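Chapter 7
Work Surfaces: Height, Depth, and Edge

7.1 Introduction

Chapter 6 dealt with seating. The present chapter deals with the surface at which a seated or standing person works. The two subjects are separated for ease of study only. A change in seat height alters the effective height of the table, and most complaints recorded against a table are resolved at the chair or are not resolved at all.

A work surface is specified by height, depth, width, edge profile, finish, and stiffness. Height receives the most attention in purchasing documents and is treated first. Edge profile receives the least and is treated at greater length than the reader may expect, as contact pressure at the forearm is a frequent finding in workplace surveys.

After studying this chapter, the reader should be able to:
- determine a surface height from seated elbow height and the type of task
- distinguish the normal reach zone from the maximum reach zone
- compare square, eased, and fully rounded edges with respect to contact pressure
- state the effect of gloss and grain on visual tasks
- prepare a surface specification in the form given in Section 7.8

7.2 Terms

Surface height is measured from the finished floor to the top of the work surface, with the table loaded as in normal use. Elbow height is measured from the floor to the underside of the elbow, with the upper arm vertical and the forearm horizontal. Shoes are worn for both measurements.

Surface depth is the distance from the user's edge to the far edge. Usable depth is smaller. A table with a depth of 600 mm loses part of that figure to any equipment placed along the far edge, and the remainder must be checked against the task before the table is accepted.

The user's edge is the edge nearest the body. On a table used from several sides, every edge reached by a seated person is a user's edge and is specified as such.

7.3 Height and Type of Task

Tasks are divided into 3 classes. Class A tasks require close vision and little force, as in engraving or the repair of watches. The surface is set above elbow height so that the neck is not bent to bring the eyes to the work. Class B tasks, such as writing and light assembly, are carried out at elbow height or slightly below it. Class C tasks require downward force, and the surface is set well below elbow height so that body weight can be used.

The height of the workpiece must be subtracted. A Class B task performed on the top face of a tall object requires a lower table than the same task performed on a sheet of paper. This correction was omitted at the Tikkanen bindery, where 58 benches were ordered to a single height and later refitted with adjustable legs. The case is set out in full in Section 7.6.

7.4 Edge Profile

A square edge concentrates the weight of the forearm on a narrow strip of skin. An eased edge, in which only the corner is removed, reduces the peak pressure but leaves a noticeable ridge. A fully rounded edge spreads the load over a wider area and is preferred wherever the forearm rests for long periods.

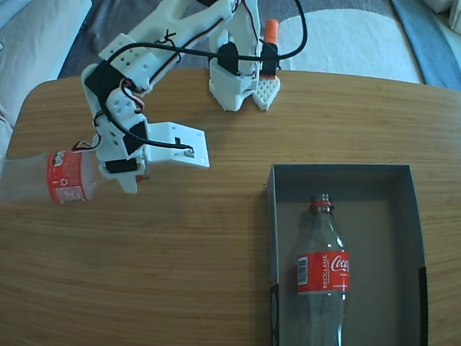
Figure 7.1 Wooden tabletop with a rounded edge and fine horizontal grain.

Rounding reduces the flat area of the top. The loss is small on a deep table and should be deducted from usable depth on a shallow one. It also limits the use of clamps, which need a flat bearing face. Where clamping is required, one edge may be left square, provided that it is not a user's edge.

Solid wood may be rounded without further treatment beyond sealing. Layered boards require an applied edge strip, and the joint between strip and top should lie outside the area of forearm contact.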